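The first letter from the tax office came to Nalden in September. It was two pages long, and Ekene Nwosu read it three times before he called his co-founder. It asked why the company had sold shares for a price so much higher than the value of what it owned.

"We had 13 employees and a few computers," he told me. "On paper we owned almost nothing. The investors were paying for what we wanted to build."

This is an old problem for young companies. A founder and an investor agree on a price, and both are happy with it. Later an assessor looks at the same price with a different method and decides that part of the money was income.

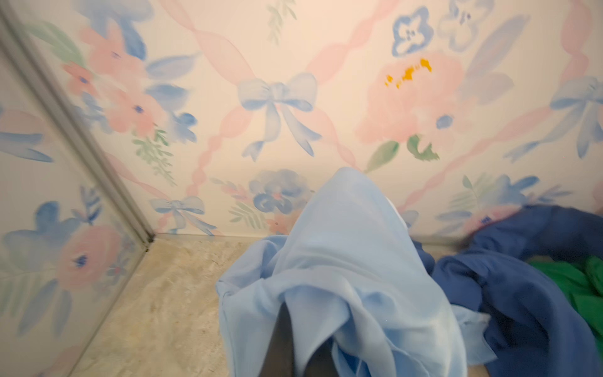 *Light blue and royal-blue fabric, close up.*

Suryani Tarigan has advised small firms on tax for many years, the last six of them at Soltley. She tells her clients to prepare the valuation report before the money arrives in the bank. Many of them do it after, when they need it for the accountant, and then the dates do not match. "The officer sees the dates first," she said.

At Leltero, which sells booking software to clinics, the dates did match. Still, Hauwa Ibrahim spent most of one winter answering questions. She had 30 small investors, mostly relatives and former colleagues, and for each one she had to show where the money came from. One uncle had sold a piece of land and kept no copy of the contract. 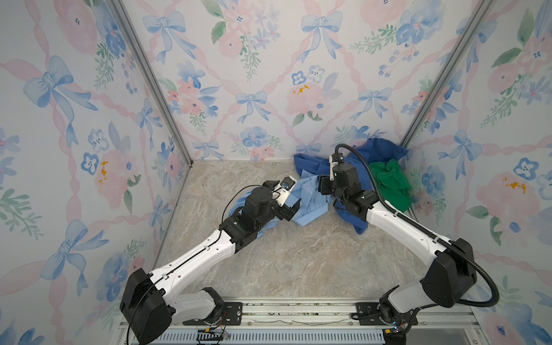

Her file grew to 1000 pages. She paid a student to scan it in the evenings, and in the end the office accepted her explanation and closed the case. She has not raised money from relatives again.

Nwosu is still waiting. His appeal has the number 2895, and he checks it online each morning at eight, before the others come in. Meanwhile he delayed the hiring of two engineers, and the bigger office will have to wait until next year. His landlord has agreed to extend the lease month by month.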